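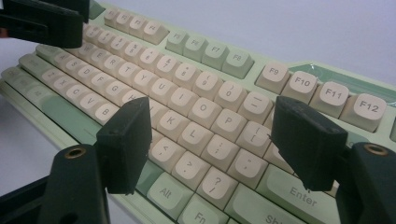 Our project began with a box of old letters and a question that sounded much easier than it was: how did people in a small town keep in touch before everyone had a phone in the kitchen? The town is Mivberg, and the letters come from the reading room there, where they had sat on a shelf for years with only a rough list to go with them. We were asked to read them, type them up and say something sensible about what they tell us. The typing took far longer than any of us had planned for, and by the end of February we knew every cream key and soft gray letter on the compact green keyboard better than we knew our own handwriting. I still think it was the best way to learn, because you can't skim a letter when you have to type it out word by word.

The box holds 3319 sheets, counting envelopes, and nearly all of them were written by people with some tie to the Shehata dairy, either as workers there or as farm families who sold it their milk. We couldn't do the whole box in one school year, so we picked 52 letters that had both a date and a return address we could read. That left out a lot of lovely ones, including a long, funny letter about a runaway calf that I would dearly have liked to include, but the writer never put a date on it and we had made our rule by then.

We worked in pairs, one reading aloud and one typing, and then we swapped and checked. Spelling was left exactly as we found it. If a word couldn't be read, we put a question mark in brackets and moved on, and came back to it later with fresh eyes. You would be surprised how often a hopeless squiggle became "butter" the next morning.

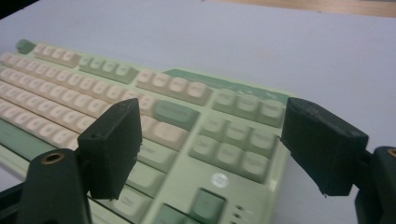 Page last changed: September 9, 2022

What we found

Most of the letters are short and practical. People wrote to say when they were coming, what they were bringing, and whether the road to Skaduvwood was passable. The news we would think of as important – a birth, a new job, a move away – often turns up at the very bottom, squeezed in sideways along the margin after a full page about hay. We argued a good deal over what this means. My own feeling is that the big news had already traveled by word of mouth, and the letter was there to settle the details.

We sorted the letters into 4 groups by main purpose: visits, money, health and plain gossip. Visits came out as the largest group. Money was the smallest, though it gets mentioned in passing nearly everywhere, usually with an apology attached.

Only two letters were sent from outside the county, both from Pruvinis, and they are noticeably different in tone. The writer describes streets, shop windows and the price of bread with great care, as if the person at home had asked for all of it. They made us rather homesick on the writer's behalf.

Problems and what we would change

Our typed copies don't all follow the same layout, because we only agreed on one after the first dozen were done. We would also write down the fold lines and stamps from the start, as we had to go back to the box for those. And we would ask families in town for their memories much earlier in the year. The few talks we had in the reading room gave us names for several people who had been only initials to us until then.

The typed letters are kept in a binder next to the box, with our word list at the back. The calf letter is in there too, after the word list, without a number.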